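Section 3. Batching Cocktails with the Prundon Dispenser

Read this before you fill the tank. The Prundon can pour a decent batched drink, but the recipe cards that ship with it are optimistic, and the word "signature" on the box should not be taken as a promise.

3.1 Choosing a recipe

1. Start with a stirred drink: spirit, fortified wine, bitters. These hold up well in the tank.

2. Leave out fresh citrus. The Drolex recipe booklet says lime juice keeps all weekend. We have tasted it on day two and do not agree. Add juice to each glass at the bar.

3. Skip anything with egg white or cream. The booklet lists three such drinks. We suggest you ignore all three.

Note: "Barrel-aged flavor" on the Dursun syrup label refers to a flavoring. If you want the real thing, you will need a barrel.

3.2 Filling the tank

1. Rinse the tank with warm water and let it drain.

2. Pour in the spirits first, then the vermouth, up to the 2000 ml line. The tank holds more than that, but the lid leaks if you try it.

3. Add water for dilution. The card calls for 40 percent of the spirit volume, which makes a thin drink. Start at 21 percent, taste, and add more if you need it.

4. Close the lid and chill the tank overnight. The "rapid chill" setting is not a substitute.

CAUTION: Do not put soda, tonic or sparkling wine in the tank. Pressure can force the lid open.

3.3 Pouring

1. Set the Modulholm nozzle to the short pour and run one test glass. Throw it out.

2. Pour over fresh ice. Check the first drink against a jigger, whatever the display claims you got.

3. Switch the unit off at the end of service.
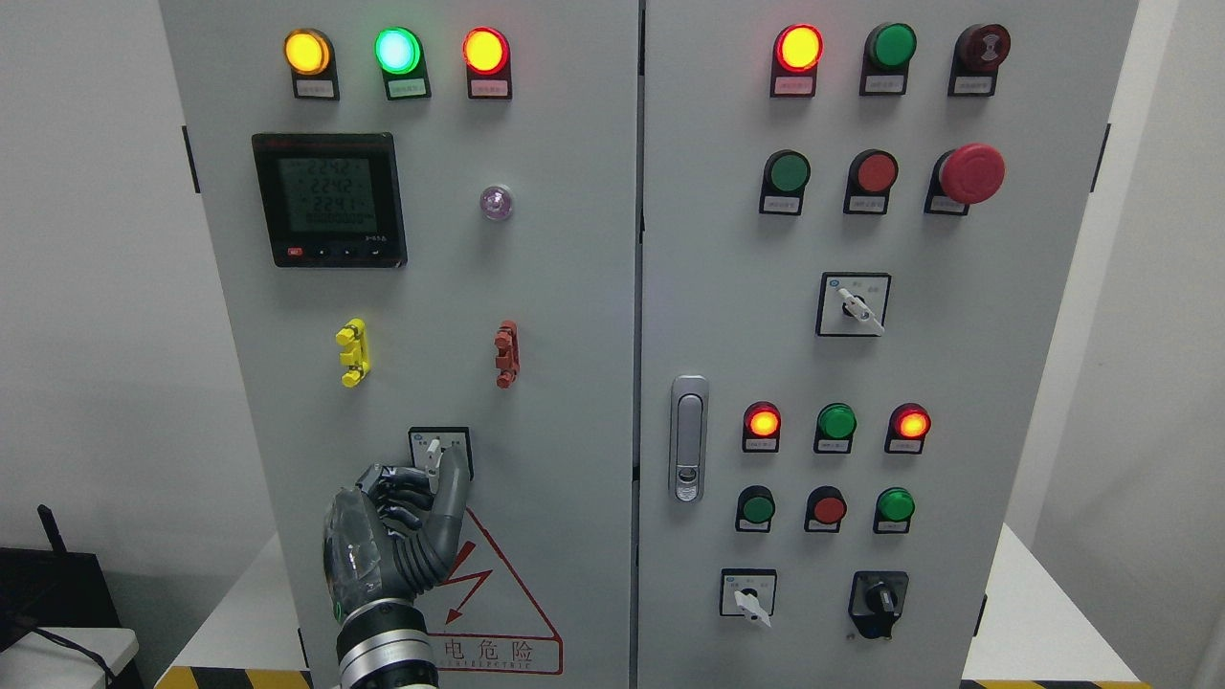
3.4 Cleaning

1. Empty the tank the same night. Leftover batch goes into a sealed bottle in the fridge.

2. Flush the line with hot water until it runs clear. The self-clean cycle does not reach the nozzle, so take that off and brush it by hand.

3. Leave the lid off until the tank is dry.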